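From the Workbench: Two Months with the Clavinthorpe Soft Goods Kit

Those of you who came by the shop in November will remember the big carton by the door that everyone kept tripping over. It was the Clavinthorpe kit from Arkov, and I have finally spent enough evenings with it to give you a fair report, as so many of you have been kind enough to ask.

The kit is meant for small businesses that handle clothes, hats and linens and would like an arm to do some of the sorting and packing. You get a pair of fingers with textured pads, a little camera that rides at the wrist, 4 sets of spare pads and the software to tie it all together. The price is $2,000, and you supply the arm. Ours is an older Zou that has been with us for ages, and the two got along after one long afternoon of fussing with the cable (please do read the wiring page first, I beg you).

Now, cloth is a hard thing to ask a machine to pick up. A box stays the shape it was when you looked at it, and a bucket hat does no such thing. The crown slumps and wrinkles however it likes, the stitched brim flares out to the side, and from close up it can be pale fabric nearly everywhere you look, with a finger coming in at the corner and only a little dark eyelet to break things up. I have grown very fond of hats as a test for this very reason - if a kit can make sense of one, I start to trust it.

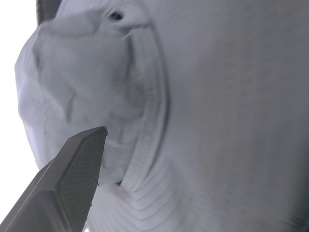 What we liked, and what we didn't

The pads are the best part by a long way. They hold light cotton without much squeeze, and swapping a worn set takes 2 screws and a bit of patience. I also liked the slow approach setting, which brings the fingers in gently and gives you time to change your mind! The manual is friendly and has good drawings, and the support desk wrote back to me the same evening, which I thought was lovely of them.

The software is where I grumbled. It forgets your light settings every time you shut it down, and white items on a white table gave it a good deal of trouble until I turned our lamps down. The Zastmont kit we reviewed before did better there, though its fingers were far too stiff for anything knitted.

If you would like a turn with it, the kit will be set up on the long bench all month, and the bench is open until 8 in the evening. Bring a hat or a scarf of your own - the floppier the better - and do leave a note in the binder about how you got on, so I can pass it along to Arkov.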